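March, a little past nine at night

Tea's gone cold twice now, so I may as well admit I'm not working any more and write this instead.

The shelf in the hall closet finally got sorted today! Well, most of it. I'd been putting it off since before the holidays, and then Hema Chacko texted to ask if she could borrow my small ratchet set for the weekend, and of course I had no idea which of the cases it was in. I have far too many of those plastic cases. Every time I buy a tool it comes in one, and I keep them all because they look so useful, and then they sit there full of one hex key and a receipt.

So out it all came. I made a heap on the hall floor (stepping over it to get to the bathroom, very dignified) and took things one at a time to the table where the light's better. Found the good tape measure. Found Ajith's stud finder, which I swore to him up and down that I'd given back. I owe that man an apology and probably lunch. Found 53 wall plugs, and I know it's 53 because the packet says 50 and there were three more rolling around in the bottom of the closet, so there you go.

The black case was the one I was happiest to see. Narayanan Marar gave it to me when he moved out of the Landholm building, with half his sockets still in it, and it has been up and down more stairs than I have. The catch gave up ages ago. You think it's shut, you pick it up by the handle, and the whole lot goes down the stairwell. I did that once outside Mrs. Kopecký's door at about seven in the morning and I still can't look at her properly. Ever since then it gets tied, and I've stopped pretending I'm going to fix the catch.
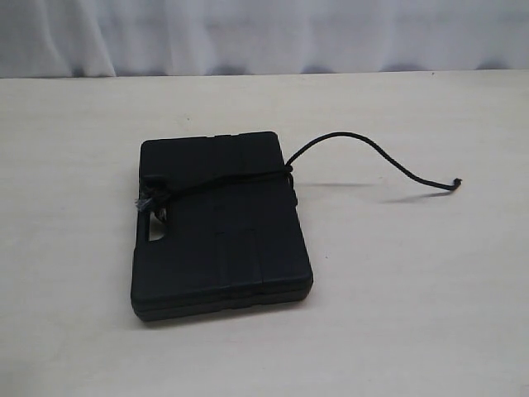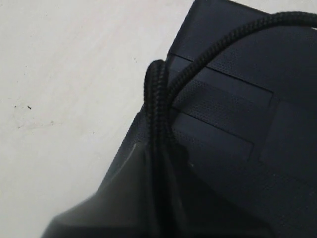 Can a hard plastic case with a bad catch still be used for carrying tools?
It can, as long as something holds the lid down all the way across, so tie it or strap it before you lift it and keep the heaviest things low in the base.

That's what I wrote back to Ming-te, more or less word for word, because he has the same trouble with his drill case and had asked me last week. I felt quite the expert. He answered with a thumbs up and then, ten minutes later, a link to a new case for 800 of whatever currency it was. No thank you!

The cord wants replacing, though. The knot has gone all frayed and fluffy and it's getting to be a pain to undo, I end up picking at it with my nails and swearing. I keep thinking I'll get one of those stretchy luggage straps with a buckle, the Avavia ones Erhan has on his suitcase. He says his has lasted forever. But then Erhan also says his car doesn't need an oil change, so I'd like a second opinion. In the meantime there's plenty of cord in the kitchen drawer, and if I melt the ends with a lighter it ought to behave a bit better. Must remember to open the window first. Last time the kitchen stank until bedtime.

I did give the plastic cases a wipe with dish soap and an old toothbrush, the ones from the back row anyway. All those little grooves in the lids hold dust like you wouldn't believe. Then I put masking tape labels on them, and I used the fat marker so I can read them without my glasses. SOCKETS. PICTURE STUFF. BIKE. One is just called MISC and I'm not ashamed of it.

Gave up two of the empty ones. They're by the front door for the thrift store, along with the Zisa lamp that never stood straight and a padlock, number 2066 stamped on the bottom, no key, no memory of what it ever locked. I suppose the padlock should go in the trash. I'll think about it.

Back aches from all the kneeling. The closet door shuts now without me leaning on it, and I opened and closed it a few times this evening just because I could. Hema's coming by tomorrow after lunch for the ratchets, so I need to put them by the door tonight or I'll forget which case they're in all over again. Also out of masking tape. Also milk. And call Ajith about the stud finder before he hears it from somebody else.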